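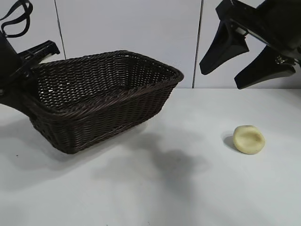 Chapter 5
Learning Two-Arm Tasks from Demonstration

Many everyday jobs need two hands, and the two hands seldom do the same thing. When you put fruit in a basket, one hand steadies the basket and the other picks up the fruit. Robots with two arms face the same division of work. In the setup that opens this chapter, the arm on the left is at one end of a woven basket while the gripper on the right is open above the table, with a small pale yellow object lying below it. The right arm has a grasping problem to solve. The left arm has a different problem, and it is easy to overlook: it must keep the basket where the right arm expects to find it. A program that treats these as two separate tasks can do each one well and still fail at the whole job.

Chapter 4 dealt with a single arm that learned to reach, grasp and place from recorded examples. We trained a policy, meaning a rule that takes in camera images and joint positions and gives back the next motion, by having it imitate what a human operator did. This chapter keeps that method and adds a second arm. Most of the equations carry over with only small changes. The data, the kinds of errors and the way we measure success change a good deal more.

5.1 Why a second arm is hard

The first difficulty is size. An arm with six joints and a gripper needs seven numbers to describe each command. Two such arms need 14. A policy that must choose 14 numbers at every step has more ways to go wrong, and it usually needs more demonstrations before it behaves well.

The second difficulty is timing. Suppose the right arm is ready to let go of an object but the left arm has not finished bringing the basket into place. The release has to wait. In a demonstration the operator handles this without thinking, and nothing in the recording says "wait here because of the other arm." The policy sees only that the right arm was still for a while and then moved. If it learns to pause for a fixed time, it will fail whenever the left arm is slower than usual.

The third difficulty is that the arms affect each other through the things they touch. A basket held at one end can tilt or slide. If the right arm bumps the rim, the left arm feels the push and the basket may turn in its grip. A model of each arm alone leaves this out.

5.2 The running example

We will use one task through the whole chapter so that the methods can be compared directly. It comes from the Onyeka task set, a group of tabletop exercises developed at the Grikutlow laboratory for teaching and testing two-arm policies. The task is called hold-and-place. The left arm holds a container, the right arm picks up a small object, and the object must end up inside the container. The container may start at any angle within a marked region of the table, and the object may start anywhere within reach of the right arm.

An attempt counts as a success only if all of these are true at the end:

The object is resting inside the container.
The container is upright on the table.
Both grippers are open and clear of the container.

The last condition matters more than it may seem. Early versions of the task ended as soon as the object was dropped, and policies scored well even though they could not let go of the container without tipping it over.

Operators recorded 63 demonstrations for the basic version of the task. A further 17 starting layouts were set aside for testing and were never used in training. We will return to this split in Section 5.4, where the size of the test set limits what can fairly be claimed.

5.3 Three ways to build the policy

The methods in this chapter differ mainly in how much each arm knows about the other.

Independent policies. Each arm has its own policy, trained on its own half of the recording. This is simple and fast to train. It gives us a baseline – a result that any better method should beat.

A joint policy. One policy sees everything and commands both arms together. It can learn timing in principle, but it may also pick up habits that mean nothing, such as moving the left arm slightly whenever the right gripper closes.

A leader and a follower. One arm acts first, and the other arm's policy receives the first arm's planned motion as an extra input. In the Punitz method, which we study in detail, the leader can change during the task. The left arm leads while the container is being gripped, and the right arm leads once the grasp on the object begins.

All of these methods use the same short-horizon planning introduced in Chapter 4. The policy predicts up to 3 seconds of motion, carries out the first part and then predicts again. Readers who skipped that section should go back to it now, as the notation is used here without further explanation.

5.4 What you will need

The exercises use the Neltden simulator and the recorded demonstrations supplied with it. No physical robot is required. If you do have access to one, complete the joint-limit and stopping checks in Appendix B before running any trained policy on it – a policy that works in simulation can still drive two arms into each other.

We begin with the independent policies. Before reading on, write down which part of hold-and-place you expect them to fail at most often, and keep the note for Exercise 5.1.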